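Does an artist statement on the wall have to match the one in the catalog?

Posted September 16, 2026 in Exhibiting and Galleries

I have two pieces in a group show at the Stastlow arts center. The curator asked for an artist statement back in the spring and I sent 935 words, which went to the printer for the catalog. Now she wants a version for the wall and says it has to be much shorter. My work has also changed a bit. One of the pieces in the catalog was going to be a single large drawing and it is now a set of smaller ones. Can I write something new for the wall, or does it have to be a cut-down version of the printed one? I don't want visitors to read one thing and then buy the catalog and find another. The labels are due in 10 days.

paperweight_lou

3 replies

Kandia
They don't have to match. Mine never have. Just keep it short, people don't read walls.

Agustina Barrientos
It doesn't have to be the same text, but the facts should agree. By facts I mean title, year, medium, size and number of parts. If the catalog says one drawing and the wall says a set, someone will ask at the desk and the person at the desk won't know. Write to the curator today and tell her the work changed. If the catalog is already printed, she may want to put in a loose correction slip. If it isn't, there may still be time to fix the one line.

For the statement itself, I would start over. Cutting a long text down usually leaves you with sentences that point back to things you took out. Read the long one once, put it away, and write what you remember. Ask her what type size they use too. At the last place I showed, the panel was set in 20 point and my text ran onto a second board, so I had to cut it during the hang.

Also check whether she wants first or third person. Some venues change it without asking you.

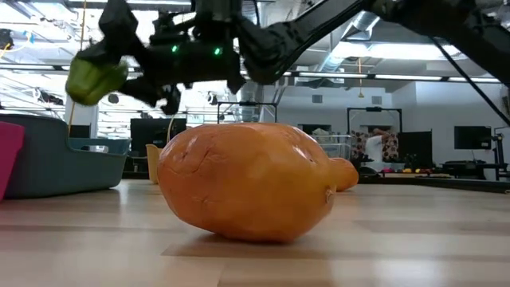
Évan Hoarau
Exhibitions assistant, Handombridge

I write and mount labels for a small gallery, so this is from the other side. We treat the catalog text and the wall text as separate jobs. What causes trouble for us is a late change to the work itself, because the insurance list and the loan form both follow the catalog entry. A set of drawings needs each sheet listed with its own size. Send that along with the new statement.

On length, ask for a word limit and stay under it. If the artist goes over, our editor, Kwok, does the cutting – and you may not like what goes. Send it as plain text in the body of the email, with any italics marked, and ask to see a proof before it's printed.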